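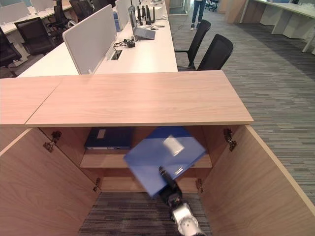
Collis two-door low cabinet, light wood

Product group: office storage, closed
Item: Collis 121
Supplied by: Zemado

The Collis 121 is a low cabinet for binders, forms and general office paper. It has two hinged doors and one full-width interior shelf at mid-height. The inner faces of the doors are finished in the same light wood veneer as the outside.

Doors
Each door hangs on two metal hinges, one upper and one lower. Both doors swing outward and open wide, so the full width of the shelf can be reached at once. Allow clearance on both sides when placing the cabinet next to a wall or a desk pedestal.

Interior
Binders can be stored flat on the shelf. For flat storage, turn the label side up and limit stacks to two binders. Spread heavy files evenly along the shelf.

Top
The top is flat and can carry a desktop printer or trays. When units are placed side by side, level each one before loading. Uneven feet will show first as a door that drifts open or rubs at the lower corner.

Delivery and assembly
Shipped assembled, doors taped shut. Remove the tape within 10 days of delivery to avoid marking the veneer. Hinge screws should be checked after the first month of use and tightened by hand. Do not use a power driver.

Care
Wipe with a damp cloth and dry along the grain. No solvent cleaners.

Spare parts
Hinges: sold in sets of 2
Shelf: sold singly
Orders of 20 cabinets or more: contact Apolline Gilbert, contract sales

Page revised January 15, 2024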